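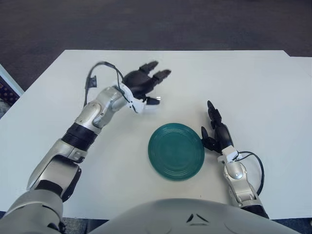

**Narska Oral History Archive: progress report, 2026-10-28**

We have now transcribed 85 interviews, against a target of 85, a coincidence we intend to enjoy. The typed pages come to 3,802, many of them concerning the Ovgate ferry and who was to blame for it.

Spending is on plan apart from postage. Three boxes of tapes went to Toom in July, came back unopened, and were sent again at our expense. The extra cost was $500, which we have taken from the travel line. Travel did not object, having gone nowhere.

The Brurirska recordings remain a problem. The speakers are clear, but so is the accordion. We have asked a sound editor for a quote and will forward it once we have recovered from reading it.

Next quarter: indexing, permissions letters, and a decision on the accordion.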